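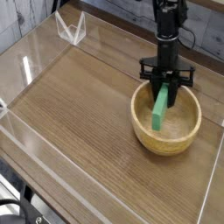
2 min read

How to Clean and Oil a Wooden Bowl Used for Blocks

Updated May 24, 2023

A wooden bowl makes a good home for a few blocks on a table. It gets handled all day, though, and hard corners go in and out of it, so it needs a little more care than a bowl that sits on a shelf. These steps work for any plain bowl with an oil or wax finish. If yours has a thick varnish, do the cleaning steps and skip the oil.

What you need

Two soft cotton cloths
A small dish of warm water with a drop of dish soap
A dry towel
Fine sandpaper, 320 grit
Food-grade mineral oil, or a board cream made with oil and beeswax

Step 1. Empty the bowl and check it

Take the blocks out and set them to one side. Turn the bowl toward a window and look across the inside at a low angle. Dents and scratches show up much better this way than from straight above. Run a finger along the rim and then over the floor of the bowl. You are feeling for raised fibers, splinters and sticky patches.

A short dent with smooth edges can be left alone. A crack that goes through the wall can't be fixed with oil, and the bowl should be kept away from small children until it has been glued or replaced.

Step 2. Wash it quickly

Wring out the first cloth until it no longer drips. Wipe the inside, then the rim, then the outside and the foot. Wipe again with plain water and dry it with the towel right away. Don't soak the bowl or put it in the dishwasher.

Stand it on its side to finish drying. Leave it overnight if you can. Keep it off radiators and out of direct sun, which can dry one side faster than the other and pull the bowl out of round.

Step 3. Smooth the rough spots

Fold a small piece of sandpaper and rub along the grain with light pressure. On a turned bowl the grain changes direction as you go around, so work on one short section at a time. Stop when the spot feels the same as the wood next to it. Wipe away the dust with a barely damp cloth and let the surface dry again.

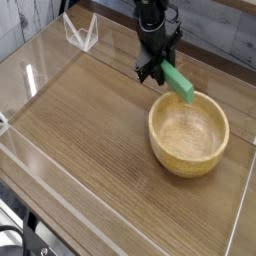
Dennis Waweru wrote that he had skipped the sanding on a pale bowl and gone straight to the oil, and that the rough places came up darker than everything else. He ended up sanding them back and starting over, and he asked whether a second coat would have evened things out by itself.

It usually won't. Rough wood takes in more oil than smooth wood, and another coat tends to deepen both. On light-colored bowls the difference is easy to see. Sand first, then try a little oil on the foot to see how much the color will change.

Step 4. Check the blocks too

Painted and plain wooden blocks can be wiped with the same wrung-out cloth. Dry them before they go back. Look at the corners, where paint wears and chips first. A long block with square edges will mark the floor of a bowl if it is dropped in on end, and lowering it at a slant is easier on both pieces. Plastic blocks can be washed in the sink.

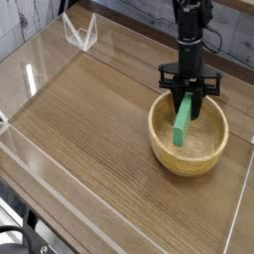
Don't oil the blocks at the same time as the bowl. They get slippery, and any oil left on them ends up on the table.

Step 5. Oil the bowl

Put a spoonful of oil on the second cloth and rub it into the inside first. Cover the rim and the outside, and don't forget the foot. Let it sit for 23 minutes or so while you do something else, then buff off everything that hasn't soaked in. If the wood still looks dull and dry the next day, repeat with half as much oil.

Lay oily cloths flat outdoors to dry before throwing them out, especially if your finish contains linseed oil.

Leave the bowl empty for a full day before putting the blocks back. After that, a dry wipe once a week is enough, and oil again when the rim starts to feel rough.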